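The Summer I Learned Where My Water Shut-Off Was

I bought my house in Droltside in February, which anyone in the trades will tell you is a great time to find out what's wrong with a place. I found out nothing. The pipes behaved beautifully, the water heater hummed along, and I went around telling my friends that old houses are sturdier than people think (I was insufferable, really).

Then came 14th August. I walked into the laundry room barefoot at six in the morning and stepped into an inch of warm water.

My first move was to stand there. My second was to turn every handle I could see, including one that I now know belongs to the garden hose. The main shut-off, I learned eventually, was behind a panel in the hall closet, painted over at least twice and stuck so hard that I ended up calling the city to close the valve at the street. They were very nice about it. They've clearly talked to people like me before!

So if you take one thing from my wet feet, go find your shut-off tonight. Turn it a quarter turn and back again. If it won't move, don't lean on it with a wrench the way I wanted to, just put it on the list for the next time a plumber is in the house. Mine charged $191 to swap the old gate valve for a ball valve with a lever, and I've opened and closed it more than I need to, purely for the pleasure of it.

The leak itself was the water heater. I'd assumed something dramatic, but the tank had simply rusted through at the bottom, and the plumber from Lundbridge (a small outfit, two vans, and they picked up the phone) took one look at the label and whistled. It was older than my marriage. He asked when it had last been flushed and I said "flushed?" and he wrote something down. 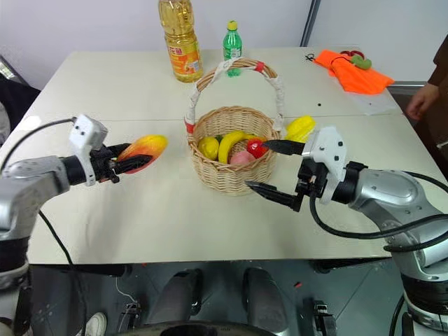 Replacing it meant choosing, and I had about an hour to choose, with the hall fan roaring and every towel I own on the floor. Tank or tankless? I'd read a hundred cheerful articles about tankless heaters and was all set to be converted. The quote for a tankless unit came to a little over $2,000 before anyone touched the gas line, and my gas line would have needed touching. Maybe next time. I went with a plain tank from Tesance, which the plumber had on the van and which fit the old footprint almost exactly.

I did call a second company, Lau, from the driveway so I wouldn't feel rude. Their price for the same size tank was $532 higher, though to be fair that included hauling away the old one and a new drip pan, and Lundbridge's first number had neither. That's my other bit of advice. Ask what's in the quote! Ask about the permit, the pan, the disposal, the expansion tank if your town wants one. A good plumber won't mind a bit. Mine seemed relieved that I was finally asking something sensible.

The job took most of the afternoon. I made coffee, got in the way, and asked about every fitting. I know now that there's a rod inside the tank whose whole purpose is to corrode so the steel doesn't, and that you can replace it for the price of a decent dinner. The old one in mine had dwindled to a bit of wire. I kept it. It's in a kitchen drawer with the dead batteries.

Since then I've become a person who flushes her water heater. You hook a hose to the drain valve, shut off the power or gas, let the thing cool down, and run it until the water looks clear. The first time I did it took me roughly 8 tries to get the hose to stop dripping on my shoe, and a new rubber washer fixed that.

The laundry room floor still has a wavy patch by the door where the boards swelled. I'm getting prices on that now, and I've put a little water alarm next to the heater in the meantime. It went off last week when I spilled the mop bucket, and I was in the hall closet with my hand on that lever before I'd even looked.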